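Landscape Maintenance II
Unit 5 handout: Park Paths, Drainage and Trees

Read this before the field session at Ellcombe. Bring the Unit 3 handout on soil compaction, which is used again in the second half.

A park path carries foot traffic, service vehicles and rainwater. Most failures start with the water. A path that drains badly softens from below, and the surface then breaks up under loads it would otherwise carry for years. When you inspect a path, look at the ground next to it before you look at the pavement.

Asphalt is a mix of graded stone and a bitumen binder. As the binder ages it wears off the top of the stone, and the surface takes on a coarser look. This is called weathering. It does not by itself mean the path needs to be replaced.
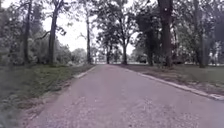

Page 3

Crossfall

A path is laid with a slight slope to one side or with a high point along the center line. The slope to one side is called crossfall. A center high point is called a crown. Narrow paths usually have crossfall, as it is easier to build and easier to check with a level and straightedge.

Where there is a curb on the low side, water runs along it to an inlet or a gap. Where there is no curb, water runs off onto the grass. The grass edge builds up over time with soil and clippings and can end up higher than the pavement. Cutting it back is a yearly job. In the Hollwood plan it is listed under January work, together with clearing the inlets.

Debris

Leaves and grit hold moisture against the surface and block inlets. Small amounts are normal on any path under trees and do not need a special visit. Record debris when it covers a joint, an inlet or the foot of a curb.
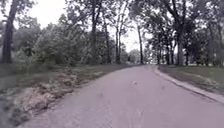 COURSE NOTES: TREES AND PAVING

Tree roots grow where they find air and water. The base layer under a path often has both, so roots follow the underside of the pavement and lift it as they thicken. The usual signs are a long crack running away from the trunk, or a raised ridge.

Do not cut a root without checking its size and its distance from the trunk. Large roots close to the trunk hold the tree up. The choices, in the order you should consider them, are:

Grind or patch the raised area.
Ramp the surface over the root.
Move the path.
Cut the root, with written approval from the tree officer.

The Kinnear case study in your reader covers a path where the third option was used. The new line added 60 feet to the route and kept the whole row of trees. Read page 292 for the cost table and note which items recur every year.

Shade also matters. A shaded surface dries slowly, so moss and algae are more common there. Stains from sap, fruit and leaves are a matter of appearance and are recorded separately from damage.
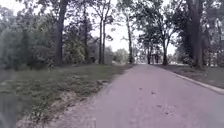 Field exercise

Work in pairs. Each pair is given one section of path and fills in one Foltent inspection sheet.

1. Sketch the section and mark the direction of fall.
2. Mark all cracks, ridges and low spots. Use the symbols from Unit 3.
3. Note the condition of both edges.
4. Mark each tree whose canopy reaches over the path.
5. Write one recommendation for the section and give it a priority from 1 to 5.

Sheets are handed in at the end of the session. Late sheets are accepted at the next class with one grade deducted.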